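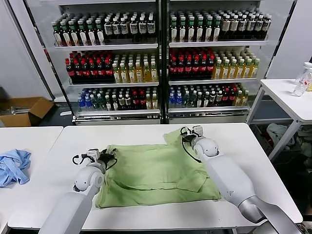

5. Entering and following a point off the road

The steps in this section apply to the Hison Rusa handheld navigator with the Okoth land map installed. If the map is not installed, complete section 3 first. The unit will accept coordinates without a map but will not draw slopes, washes or fences, and the warnings in 5.4 will not sound.

5.1 Before you start

Charge the unit until the battery mark is solid green. A full charge runs the screen for 19 hours at the middle brightness setting. Constant backlight use shortens this.

Stand in the open with the antenna end facing up and wait for the satellite mark to stop blinking. The first fix in a new region can take several minutes. Later fixes are faster.

Caution: Do not start walking on a blinking mark. The position shown may be the last one stored, which can be in a different county.

5.2 Entering the coordinates

1. Press MENU and choose Points, then New.
2. Choose the format. The factory setting is decimal degrees. Coordinates copied from a newspaper, a forum post or a satellite picture may be in degrees, minutes and seconds.
3. Enter the latitude and press OK.
4. Enter the longitude. In the western United States this value is negative. Use the +/– key before the first digit.
5. Enter a name of up to 16 characters.
6. Press SAVE. The point appears on the map as a hollow square.
7. Zoom out until both your position and the square are on the screen. Check that the direction and distance make sense.

Note: The unit stores 1000 points. When the memory is full, SAVE is grayed out. Delete or export points as described in section 8.

5.3 Building the route

A direct line is drawn by default. It ignores cliffs, canyons and private land.

1. Select the point and choose Route.
2. Choose Drive, then Walk. The unit finds the nearest mapped road and places a parking mark (P) on it.
3. Move the P mark if the road is closed, gated or too rough for your vehicle.
4. Add turn points along the walking part with the + key. A route holds up to 36 turn points.
5. Press CHECK. Parts of the route that cross steep ground are shown in red.
6. Move any turn point on a red part and press CHECK again.

CHECK uses the height data in the land map. It does not know about fallen rock, flood damage or seasonal closures. Ask the local land office before you leave.

5.4 On the walk

Save your vehicle's position before leaving it: hold the MARK key for two seconds until the unit beeps twice. A single beep means the position was not stored.

The off-route alarm sounds when you are too far from the line. To change the distance, go to Alarms, then Route. In narrow canyons the rock walls block part of the sky and the alarm may sound when you are still on the line. Stop and wait for a steady fix.

Caution: Turn back while there is still enough charge for the return. The low battery warning does not take distance into account.

Caution: The unit is not a phone or a beacon. It cannot call for help.

5.5 Returning

1. Press MENU and choose Back.
2. Choose Same path or New path. Same path follows your recorded track and is the correct choice after dark.
3. Walk until the unit shows Arrived at P.

If Same path is grayed out, track recording was off. Use the vehicle position saved in 5.4 and build a route to it as in 5.3.

5.6 Sharing a point

Points shared from the unit carry the name, the position and the time of saving. To remove the time, open the point, choose Details and clear the Time box before sending. A point that has been sent cannot be recalled.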